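Categoría: Cuaderno de taller / Puestos y cableado

25 de octubre de 2020. Reordenar mesas, fila de la ventana

Sigo con lo de los puestos, que se quedó a medias en agosto.
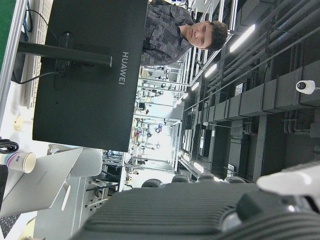 Lo primero, los cables. Demasiado cable suelto encima de las mesas. Pedir bridas de velcro, las de 230 mm, las cortas no abrazan el mazo si va también la red. Canaleta por debajo del tablero, atornillada al perfil de aluminio, nada de adhesivo (lo de Cultby se despegó en dos semanas).

Monitores: subirlos un poco y girarlos, que se pueda hablar con el de enfrente sin levantarse. Pravesh prefiere brazo articulado, yo dejaría los pies que hay. Preguntar precio a Gretden de todas formas.

Vasos de café fuera de las mesas con portátil!! Ya lo dije. Yolandi propone una balda al lado de la puerta, me parece bien.

Estanterias del fondo: las piezas de colores por cajones, etiqueta delante y no en la tapa. Perfil para la balda nueva, cortado a 458, y dos escuadras. La sierra corta un pelo de más, medir despues de cada corte.

Pendiente:
- llave allen del 5, no aparece
- caja Fivham, 325 tornillos según albarán, sin abrir
- repasar con Yolandi qué enchufes van al SAI y cuales no

Mañana sigo por la mesa de Pravesh.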